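Pludatel adds a rental plan for its Clendix two-arm sorting cell

7 March 2019

Pludatel is now renting out its Clendix benchtop cell, the two-arm unit it has until now sold only as a kit. The rental costs $3,000 a month with a minimum term of four months, and covers the arms, the grippers, the enclosure and the control software. Delivery and setup are handled by Skendico, which has been the company's service partner from the start and will keep doing repairs on units that were bought outright.

The Clendix is meant for people who want to try a robot on a handling job before they commit floor space to it. It is too small and too slow for a full recycling line, and Pludatel does not sell it as one. Most of the interest so far has come from training centers, packaging labs and small recyclers that want to find out which objects a gripper can deal with and which ones give it trouble.

The standard demonstration is a cleanup job. Mixed plastic bottles are spread over the work surface along with a few objects that are not bottles, and a lined trash bin is placed at the back. The operator teaches the arms which things to pick up and where to put them.

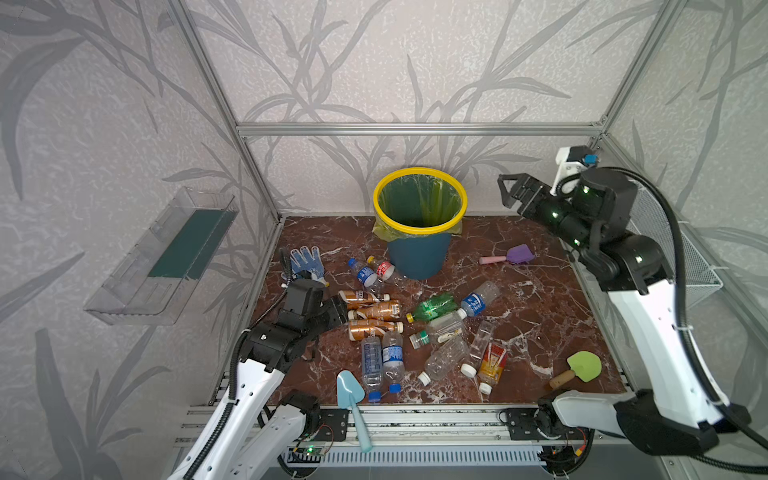 The Clendix cell set up for the bottle job, with the bin at the back and toy shovels among the bottles.

Both arms are bolted to aluminum rails along the front edge, so the back and sides of the surface stay clear for bins, trays or baskets. The frame is made of the same kind of aluminum bar, and customers can hang their own shelves from the walls. Wall coverings and table surfaces can be swapped. Pludatel recommends trying more than one, as software trained over a plain white table often does worse over a busy pattern, and a glossy top can throw reflections that a matte one will not.

Renters get the same software as buyers. An arm can be guided by an operator while the system records, and the recording is then used to build a routine that the arm tries alone. Routines can be saved and moved to another Clendix unit. The rental plan includes software updates for as long as the contract runs. Custom gripper fingers are extra, and so is any work to connect the cell to a conveyor.

Skendico will run a four-hour training session at the customer's site on the day the cell is installed. It covers startup and shutdown, emergency stops, recording a routine, and changing the gripper fingers. A second session can be booked later in the contract for an added fee. Customers are expected to provide a level floor, a standard outlet and enough room to walk around three sides of the unit.

The wait for a rental cell is currently seven weeks from a signed order. Pludatel says that should come down once more frames have been built, but it has not given a date. Buyers of the full kit are not affected and will be supplied from existing stock.
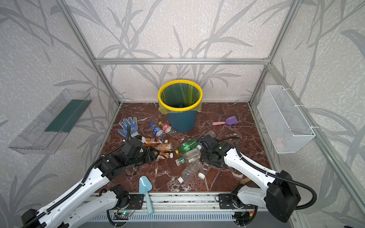 Clear plastic is still the weak point of the system, according to the product notes sent out with the rental terms. A transparent bottle gives the cameras little to work with, and on a patterned surface the outline can be lost altogether. Labels and colored caps help. In the bottle job, the brown-labeled drink bottles under the left gripper and the green soda bottle with its yellow cap are the sort of items the notes put in the easy group, while the clear bottle with a crumpled paper label inside it belongs with the hard ones. Loose caps are harder still. The two white ones lying near the large clear bottle are small and flat, and the notes advise customers to leave caps out of a first routine and add them after the larger items are working.

Soft objects get their own page. A work glove can be picked up by the fingers or the cuff, but it changes shape when it is lifted, and a routine that expects a firm object may close the gripper in the wrong place. Pludatel suggests recording gloves and cloths separately. Long thin tools are another case, mainly when part of the handle sticks out past the front of the table, where an arm has less room to turn.

The notes also deal with the bin. Pludatel advises using one with a rim that holds the bag in place, and keeping it in the same position for every recording. Both arms need to be able to reach over the opening. If the bin has to be moved, the drop point should be set again before the next run.

The main competition for the rental plan is Bozsik, which offers a single-arm bench unit on a yearly contract. The Bozsik unit takes up less room and has a simpler control screen. It does not allow one arm to hold an object while another works on it, which several training centers have asked for. Pludatel is also pointing to its shorter minimum term, although a customer who expects to keep a cell for a long time may find that buying the kit makes more sense. Rental payments do not count toward a later purchase.

Damage to gripper fingers from normal use is covered under the rental. Damage from liquids is not, and customers handling used bottles are told to drain them and put the caps back on before they go on the table. Skendico will replace a failed arm on site and take the old one back to its own shop for repair.

Orders are being taken through Skendico from this month. The first rental cells are set aside for customers who were already on the waiting list for a demonstration unit.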